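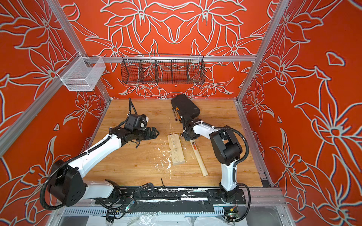 Hammer, combination wrench and pine block on the worktable.

Driving and Setting Fasteners in a Softwood Block

Braston Workshop Guides – Basic Hand Skills
Last reviewed: 2023-09-10

This guide sets out the standard procedure for driving nails along the centerline of a short pine block. It applies to all users of the Jullbridge teaching shop and should be read before the first bench session.

Materials and tools

One pine block, 300 mm long
Nails, 2 mm in diameter
Hammer with a wooden handle
Pencil and marking gauge
Scrap of thin card
Safety glasses

Users who have completed the Evetti introductory unit may substitute screws. Pilot holes are then required in every case.

Preparing the bench

Place the block near the middle of the worktable with its long side running away from you. Brush off chips, dried filler and other debris from the area where the block will sit. A block resting on a hard crumb will rock under the hammer, and the nail will lean.

Wrenches and hex keys may remain on the table if they will be needed later in the session. Lay them flat and clear of the swing.

Marking out

1. Set the gauge to half the width of the block and scribe a light line along the full length. Check the setting from both edges. If two lines appear, adjust the gauge until they meet.
2. Mark the first position 18 mm from one end.
3. Mark the remaining positions at even intervals, finishing 18 mm from the opposite end.
4. Press a shallow dent at each mark with the point of a nail.

Driving

1. Push the nail through the edge of the card and stand it in the dent. The card keeps the fingers away from the head.
2. Tap lightly until the nail stands without support, then tear the card away.
3. Move the hand toward the end of the handle and strike squarely, letting the weight of the head do the work.
4. Stop when the nail head is just above the surface. Finish with one or two lighter blows.

If a nail bends, withdraw it and begin again with a new one. Place a piece of scrap under the hammer claw or pincers – pine bruises easily. Do not attempt to straighten a nail while it is in the wood.

Splitting near the ends is the most common fault. Blunt the point of each end nail slightly before driving it, or drill a narrow pilot hole.

Putting away

Wipe the hammer face and check that the head is tight on the handle. Return hand tools to the Omerović cabinet, shelf 82. Finished blocks are to be marked with the user's initials on the underside and left in the drying rack.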